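Pemness supporters' group asks for proof before backing league reshuffle

Supporters of Pemness Rovers say they will not put their name to the proposed shake-up of the county football divisions until the organisers explain how it is meant to help clubs outside the top flight.

The plan, put to clubs in April, would split the present two divisions into three and add a cup for the sides that finish in the bottom half. Gelter, the events company advising on the changes, says the new set-up will bring bigger crowds and closer matches. The Pemness Supporters' Group has read the proposal twice and found very little to back up either claim.

"We keep hearing that this will be good for everybody," said group chair Tyyne Harju. "Good how? If there are figures, let's see them. The paper we were sent has one page on attendance and most of it is about parking."

The group polled its members over four weeks and received 267 replies. Most said they were open to change in principle, but few were ready to support this version. The most common worry was travel. Under the draft fixture list Pemness would make seven away trips of over an hour each way, and the midweek ones would kick off at 7pm. For players coming straight from work, that is a hard ask in winter.

There are also doubts about the new cup. It is described in the proposal as "a meaningful second chance", yet the final would be played after the season's last league matches, when several grounds have already closed their pitches for reseeding. The document does not say where it would be held, who would pay for the referees or what happens if a club cannot raise a side.

Harju said the group had been told that sponsorship from Tonico would cover the extra costs. "We asked whether that was signed. We were told talks were going well. Talks were going well two years ago about floodlights at Pathirana Park, and we are still playing there in the dark - or not playing, more often."

Supporters are not asking for the plan to be dropped. They want the vote put back until clubs have seen a full budget, a fixture list with realistic kick-off times and a clear rule on promotion. As drafted, a team could finish second in the middle division and stay put while the side below it goes up on ground grading. Gelter has called this "an unlikely outcome". The group notes that it would have happened last season.

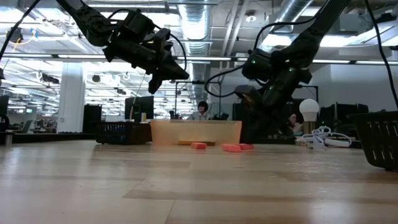 Robot arms over a wooden tabletop.

A meeting for members and anyone else with an interest will be held in the clubhouse at Pathirana Park, starting at 7.30pm. Gelter has been invited to send a speaker and has yet to reply. Copies of the proposal, including the page on parking, will be available at the door.

The group will decide its position after the meeting and write to the other clubs with the result. Written comments from those who cannot attend may be left at the clubhouse bar and will be read out on the night.

Issued by the Pemness Supporters' Group. Tyyne Harju is available for interview on request.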